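Setting Up and Looking After the Hand-Held Gripper Pair at the Sorting Table 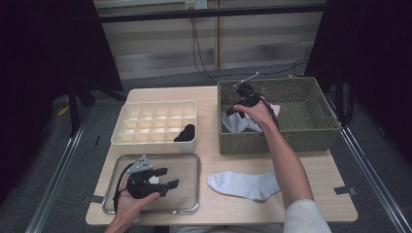

Miyuki Kudo asked whether the zero check has to be repeated when only one gripper has been unplugged. Yes. Do both. The two are read as a pair, and a fresh zero on one side with an old one on the other gives you a file that looks fine until someone tries to train on it.

Before you start

You need the Levosard console running, a lint roller, a dry cloth and the 2 mm hex key from the Tanabe drawer. Allow 3 minutes for the console to warm up.

1. Route the cables

Hold each gripper as you would in use and let the cable follow your forearm. Reach to the far corners of the table with each hand. If the cable goes tight at any point, give it more slack and try again. Don't wrap it around your wrist. Most of the cables we have replaced failed right at the connector.

2. Clean the fingers

Socks shed. Roll the lint off the inside faces of the fingers, then wipe them with the dry cloth. No alcohol on the pads. Open and close each gripper a few times and feel for grit. If one drags, stop and take it to the bench.

3. Check the screws

Two screws hold each finger. Snug them with the hex key, no more than finger tight plus a small turn. Chie Arai stripped one in March and the whole finger mount had to be changed.

4. Set the zero

Close both grippers fully on nothing. Press Zero on the console and wait for the reading to settle. Open both all the way. The full-open reading should be 2,666 on each side. If one is short, check for lint in the hinge and repeat before you touch any settings.

5. Lay out the table

Put the organizer and the basket at the back and the metal tray at the front left. Use the tape at the table edges to line things up. Keep a sock within easy reach for the test pick.

6. Do a test pick

Pick the sock up, hold it over the basket and let go. Watch the finger trace on the console. It should drop when you close and rise when you release, with no steps in between. A stepped trace usually means a loose connector.

After the session

Unplug at the console end first. Hang the cables in wide loops. Write any odd readings in the Niltum log with the side, left or right.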